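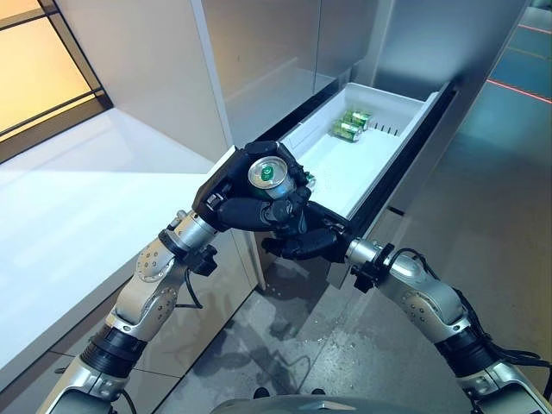 Second Photographer and Editing Assistant, Part Time

Widau is a wedding and family photo studio in Gotlow. We are looking for a second photographer to work alongside our lead on weddings, rehearsal dinners and anniversary parties, and to help with editing during the week.

Most wedding days start at the place where the couple is getting ready and end after the first few dances. You will cover one side of the family before the ceremony, take guest and detail photos while the lead is with the couple, and help keep the group portraits moving. Group portraits are where days run late, so a clear speaking voice matters.

What the job includes
Up to 2 events a week in season, fewer from December on
One editing day at the studio, usually Thursday
Sorting and first color pass on each wedding, about 200 finished photos per couple
Packing and checking gear the day before an event

What we ask for
At least 5 weddings photographed, as lead or second
Your own camera body and two lenses. We lend flashes and stands
A driver's license – many of our venues are out past Lawal and there is no bus
Comfort with long days on your feet

Formal training is not required. We would sooner see one full wedding gallery than a page of your best single shots, and it is fine if the gallery has some weak spots in it. Please include indoor photos taken without much light.

Pay is a flat rate per event plus an hourly rate for editing. Both are given in the first phone call. Meals are covered on event days and mileage is paid from the studio door. Second photographers may use their photos in their own portfolio once the couple has received the gallery.
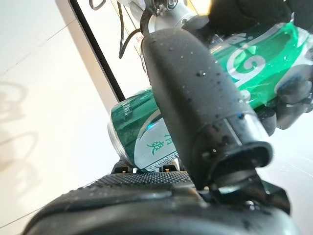 Funmilayo Fashola: I was worried the editing day would be all culling, but I got to retouch full sets within the first month. Ask about the album work too if you like layout – there is plenty of it in winter.

Album design is done in Ciltia. If you have not used it, we will show you.

To apply, send a link to one gallery, a short note on your experience and the weekends you already have booked. Applications are read as they come in, and we reply to everyone. The paid trial is a half day at a real event with the lead present.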